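Two grippers, one pouring test

Pletomance shipped its second parallel gripper in August, and the workshop at Ashby has been comparing it with the older Trimeo unit ever since. Both were mounted on the same pair of arms, with the same controller and the same cup.

Nazma Majumder, who ran the trials, set 576 pours per gripper. A pour counted as clean if nothing landed outside the bowl. The Trimeo spilled on 261 of them. The Pletomance did better, though most of the gain came at shallow angles, and past the point where the cup lies on its side the two were hard to separate.

Grip force was fixed at 30 newtons. Less than that and the cup rotated between the fingers as its load shifted; more and the wall began to flex, which altered the pour in ways the controller could not correct. 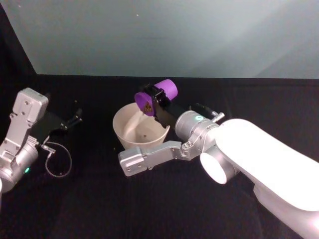

Wrist speed mattered more than finger shape. Dry material tends to hold, then leave the cup in one clump, and a slow, steady rotation makes the clump larger. Chaminda Khondokar rewrote the motion in Stesorham, adding a short pause and a small reversal before the final tilt. Spills fell with both grippers.

Cable routing remains a complaint. The loop at the wrist needs enough slack for a full turn, and the Trimeo connector worked free twice during long runs. The next round will repeat the test with a softer cup and the force limit left to the controller.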